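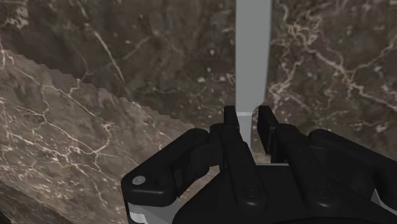 Rarnow sim pack for school robotics clubs, two semesters in. Short version: good, get it if your club shares laptops, skip it if you want deep physics. We run it on the Clorkov gripper task, 6 kids per session, and the wrist view is where they spend most of their time. You get both black fingers with the gray bar between them, close enough to judge the gap before closing. Brown marble with all that white veining behind it, bit fancy for a student project, but the bar stands out fine against it. The kids like it. I'd have taken plain gray and a faster load.

Setup. Took me 2 evenings, mostly drivers. Manual is thin, the Brinville regional forum is better. Fingers look good, rounded links, little bolt heads and everything. Edges on the stone go jagged on our machines, stair steps. Dont care much.

Scoring is the weak bit. It logs every attempt, we're at 2,845 for the club, but exporting them is a pain and the column names change between versions. Why. One kid wrote a script to fix it, that became her project, so fine.

Compared with Sepp, which we used before: Sepp loads quicker and the menus make more sense. Rarnow has the better close-up views and the bar tasks are closer to what we get at competiton.

Price was 62 dollars for the club license. Fair. Would buy again, probably in August so theres time to do the drivers before the kids show up.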